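Sun 9 August

Plate reader notes, mostly so I stop rediscovering the same thing every month.

Ran the dye series again on the Toseck and the outer wells are still reading high. I tried it with the lid on, then with the lid off, then with the lid on and a 6 minute wait before the first read, and the wait is what helps! Everything in column one came down to where the middle wells sit. So I'm writing it here in plain words: let the plate sit 6 minutes. Tarmo Jaunzems told me this in December and I nodded and went right on not doing it.

Spun everything at 3000 rpm as usual. Pellets looked okay except the two from the old Baden stock, which smeared up the side of the tube (again). I think that stock is done. I'd like to toss it but the label says Grigaitė and I'm not throwing out somebody else's tubes on a weekend, so there's a sticky note on the rack instead. Please look at it, whoever gets in first.

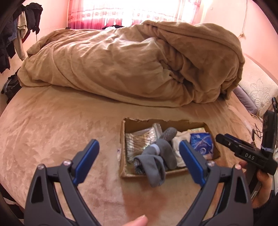

Box on the bed, fleece blanket behind.

Okay, buffer. I made a fresh liter and the pH was off by more than I like, so I recalibrated the meter and it was the meter (of course it was). The pH 4 standard had been left open and I have no idea how long. Poured a new one and the slope came right back. I'm tempted to go back and redo the last batch -- but the controls on that one were clean, so I'm leaving it alone and putting a question mark next to it in the binder.

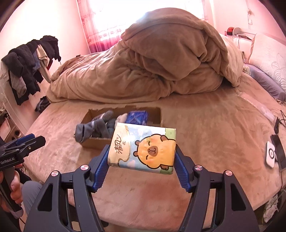

The other thing eating my time is the Zusto spreadsheet. It rounds on import, which I only caught when two wells that should have differed came out identical. If you paste as text first and convert after, it keeps all the decimals. I fixed 9 of the old sheets and then got bored, so the rest still have the rounded numbers. Don't use them for anything that matters until I've been through them!

For next time: dye series with the 6 minute wait, both plates, same tips. Check the level of the heat block too, it feels like it's leaning toward the sink. And order more pH 4, small bottles this time.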